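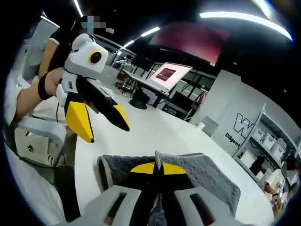 Nulik 大房间，大白桌的弧形桌边和白椅子，后面一张桌上开着笔记本电脑。

Nulik 的大房间，二月

图与文：Bok-nam Geum

去年答应过好几位朋友，等大房间收拾出个样子，就放一页上来给大家看看。结果一拖再拖，拖到二月，灯换好了，桌子也挪到了现在的位置，再不放就说不过去了。照片不多，话倒是攒了一大堆，请各位泡杯茶慢慢看（我写东西一向啰嗦，老读者都知道的）。

先说那张大白桌。它是整个房间里最占地方的东西，也是我最喜欢的一件。桌子是从 Trasar 订的，当初选样子的时候我们为了桌边吵了足足一个下午，有人要直边，说靠墙好摆，我坚持要弧形的，因为房间里来来去去的人多，走路都不看桌角，以前那张旧桌子的角不知道撞青过多少条大腿。最后弧形赢了！现在从旁边走过去，手顺着桌边一滑就过去了，说不出的舒服。白色台面有人担心不耐脏，用下来我觉得还好，每天收工前拿湿布抹一遍，圆珠笔印子要多抹两下，咖啡渍趁早擦就没事。放久了的就别问我了，我还在试各种办法，谁有偏方欢迎写信来。

搬桌子那天也值得记一笔。桌面比门宽，我们四个人把它侧过来，像抬一面大镜子一样慢慢往里挪，门框上垫了两条旧毛巾，一共花了30分钟，其中有一半时间是在喊“等一下等一下”。进了门才发现方向反了，弧边朝着墙，于是又在屋里原地转了半圈。现在大家看到它稳稳当当地摆着，想不到当时有多狼狈吧。

白椅子是同一批到的，弯弯的靠背，一体成型的椅面，坐上去比看起来软和，也可能是我坐惯了。侧面有个深色的小螺丝孔，常有人问是不是少了个零件，我也说不准，说明书早就找不到了，反正坐着不晃。挑这款椅子的时候我只提了一个要求，就是能用抹布一把擦干净，不要布面的，也不要缝隙太多的。以前的旧椅子缝里能倒出饼干屑、回形针，有一回还倒出一枚别人找了半年的耳环。椅子和桌边之间我喜欢留50厘米，坐下去的时候不用拖得吱吱响，旁边的人也过得去。大家当然不会拿尺子去量，所以一天下来椅子总是东一把西一把，收工的时候再推回去就是了。

再往里面是第二张桌子，黑色的桌腿，比大白桌瘦一些秀气一些，是房间里资历最老的家具，从旧地方一路跟着我们搬过来的。笔记本电脑平时就开在上面，屏幕一片粉红，远远地就看得见，灰暗的冬天下午进门，先看到那一块粉色，心里会亮一下。我本来想给这张桌子也换成白腿的，和前面那张配成一套，后来越看越觉得黑腿好，和天花板正好呼应，就随它去了。桌子底下的东西我一直想清一清，每次蹲下去看两眼又站起来了，下个月吧，下个月一定。

靠里的黑色架子也算老伙计了，高182厘米，我踮着脚刚好摸得到顶，所以最上面一层归个子高的人管。架子那边有一点小小的绿灯，傍晚关了大灯以后还亮着，我每次锁门前都会回头看它一眼，像跟它道个晚安似的。架子的颜色当时也有过争论，有人嫌黑色沉，可是白墙边上已经有一个白架子了，要是这个也用白的，整个房间就像没装修完一样，有几样深色的东西压一压，眼睛才有地方歇。

天花板是黑色的，常来的人都说第一次进门会不由自主地抬头。我起初也不习惯，总觉得头顶上空荡荡的没个边际，后来 Fivunix 的师傅来装长条灯，一条一条亮起来，我才算明白黑顶的好处，灯像是直接画在上面的线，干净利落。装灯那几天屋里到处是梯子和纸箱，我们就把活儿都挪到早上去做，中午以后把地方让给师傅们。现在的光很匀，坐在桌边写字没有讨厌的影子，就是白色台面在大晴天有一点晃眼，我正在琢磨要不要在常坐的位置铺一块浅灰的垫布。

头顶还吊着一大块暗红色调的板子，好些人问过它是做什么用的。对我来说，它最大的用处就是好看，黑和白中间忽然来这么一块沉沉的红，整个房间一下子就暖和了。我家里人看了照片，说像老戏院的幕布收起来的样子，我听了很高兴，逢人就讲，现在也讲给各位听。要说缺点也有一个，就是上面会积灰，擦它得爬高，这件事我们一年做一次，做完要好好吃一顿。

说到收拾，顺便把大房间的几条老习惯也写在这里，新来的朋友可以参考，不用背。

桌上的东西用完放回原处，没有原处的，先放在第二张桌子的边上，别放在大白桌中间。

线缆能绕起来的就绕起来，绕不了的顺着桌边走，地上尽量少拖。

喝的请带盖子。我知道写了也没用，还是写一下。

椅子最后推回去，灯从里往外关，架子那边的小绿灯不用管它。

前阵子翻旧照片，翻到大房间刚接手时的样子，墙角堆着前一家留下的纸箱，地上全是胶带印，我跪在地上拿小铲子一点一点铲，铲得第二天手都抬不起来。那些旧照片拍得糊，就不放出来献丑了，可是对照着看，真觉得这些桌子椅子是慢慢长出来的，每一件都有点来历，每一件都被人搬过、擦过、抱怨过。有位老朋友从外地来看我们，在大白桌旁边坐了一整个下午，临走摸着桌边说这弧度磨得真好，我当时差点把订桌子那天吵架的全过程从头讲一遍（后来还是讲了，在送她去车站的路上）。

接下来的打算也不大：给靠墙的那一侧添几个挂钩，把常用的布和围裙挂起来；再找一盆耐阴的绿植，放在不碍走路的地方。植物的事已经讨论了两轮，有人要龟背竹，有人说一定会被我浇死，我不服气，但也拿不出反证。要是养成了，下回更新的时候第一个拍它。

想看 Potgieter 小厨房那一组的朋友再等等，那边的柜门还差两扇没装，我不想拍得半半拉拉的。有关于桌椅尺寸、灯的色温这类问题，可以在页面下面留言，我一般吃过晚饭以后回，回得慢请多担待。

Bok-nam Geum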